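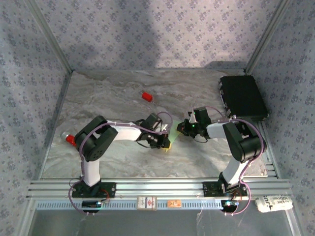

Wiroj Wongsuwan wrote in to ask why his left arm on the Rornberg cell kept drifting after every cable change, and whether he had to redo the whole setup each time. No, you don't! I only do the steps below, and I've done them more often than I'd like.

Re-seating a cable and re-zeroing an arm

1. Park both arms with the grippers open and nothing between the tips. Then cut the power at the wall, not in the software.

2. Wait 50 seconds. I used to skip this and the wrist would twitch on me.

3. Unplug the purple cable at the base first, then work your way up to the wrist.

4. Run the new cable along the upper link, past the elbow and out to the wrist. Leave a loop there – a generous one, bigger than looks tidy.

Caution: don't pull the cable tight over the elbow housing. I killed 2 that way in June.

5. Check the base plate bolts on the rail. If one turns by hand, there's your drift (it was mine, anyway).

6. Power up, open the Drundine panel and type service code 3662. Hold the arm in its rest pose and press Zero.

7. Run the slow handover test, left gripper to right, with something light and flat.

Note: the log keeps the last 200 zero points, so if the new one feels off, go back to the one before and start again from step 5.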